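Who Tells the Robot It Can't?

Robots have rules. You have rules too, of course, and you probably have opinions about them. Robots don't have opinions, so they are easier to write rules for and much harder to surprise with a biscuit.

You may have heard of the famous robot laws from old science fiction stories, the ones about never harming a human. They make very good stories. They make rather poor instructions. Try telling a machine "don't harm anyone" and it will have no idea what you mean. What is harm? Who is anyone? Is the cat anyone? (Ask the cat and it will say it is the only one.)

So the people who look after real robots write duller rules, with numbers in them. Yamuna Kandasamy writes them for a living in Vemport. Her job is to think of everything that might go wrong when a robot does a chore, and then to write a rule so that it doesn't. She says it is like being a very worried aunt, but with a desk.

Let's take laundry as our chore. It sounds simple. You have probably done it yourself, or at least watched somebody else do it from the sofa.

Yamuna's first rule for laundry is about waiting. Many washing machines lock their doors while they are running, and stay locked for a little while after they stop. You and I give the handle a tug, find it stuck, and go and have a snack. A robot with no rule might go on tugging. It doesn't get hungry, and it doesn't get embarrassed, so something has to tell it to stop.

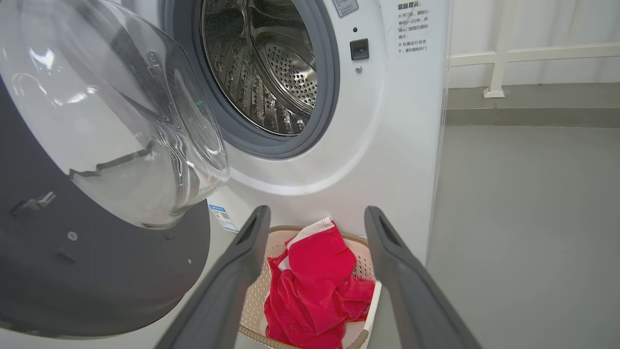

The waiting rule at Vemport says that the robot must check that the lock has let go before it pulls. If the door doesn't move on the first gentle try, the robot lets go and waits. After 2 tries it must call a person. It may not have a third go with more muscle, however much it looks like the sort of thing that has muscle to spare.

The second rule is about squeezing. A robot's hand is called a gripper, and it can be made to hold on softly or very hard indeed. Soft is right for a sock. Nothing in a laundry basket needs to be held as if it were trying to escape. The rule sets a limit on the squeeze, and the robot can't vote to change it.

The third rule is called look before you load, and it has a story behind it. Ctibor Procházka, who tests robots at a workshop called Sýkora, once had a toy rabbit named Usa go round in a test wash because the robot had been told to "put in everything soft". The robot had done as it was told. Usa came out extremely clean and has never quite forgiven anybody. Now the rule says the robot must check what is in the machine before it puts anything in, and check what it is putting in as well.

That goes double for anything alive. Cats like warm, round places. So do some small brothers. A robot must never shut a door on a machine until it has looked inside, and if it can't see properly, it has to stop and ask.

The fourth rule is about keeping your distance. At Vemport, when somebody walks into the robot's space, it slows right down. If they come closer than 900 millimetres, it stops. Get out a tape measure and see how far that is. It is further than you'd think, and further than most people stand from the fridge.

The fifth rule is the big red button. When you press it, the robot stops moving. It doesn't finish the sock first. Every grown-up who works near the robot has to know where the button is, and Yamuna checks by asking them when they are in the middle of a cup of tea.
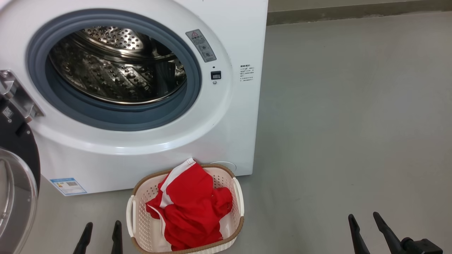
Could a robot just decide to ignore its rules?

A robot doesn't get fed up and break a rule the way you might at bedtime. Things can still go wrong, though. A part can wear out, or a sensor can get dirty, or a person can write a rule badly. So the important rules get a backup, like a switch that cuts the power to the motors even if the robot's computer is in a muddle.

Who checks the rules, then? Other people do. At Flinley they test each new rule 20 times before it counts, and one of the testers is paid to be as annoying as possible. She wanders in at the wrong moment, and she drops things. It is a real job, and before you ask, they aren't hiring anyone under sixteen.

If you'd like to try it at home, write 5 rules for somebody making toast. Then give them to a friend, who must do precisely what the rules say and nothing else. Leave the toaster unplugged while you play, and don't be cross if your friend butters the plate. You didn't say not to.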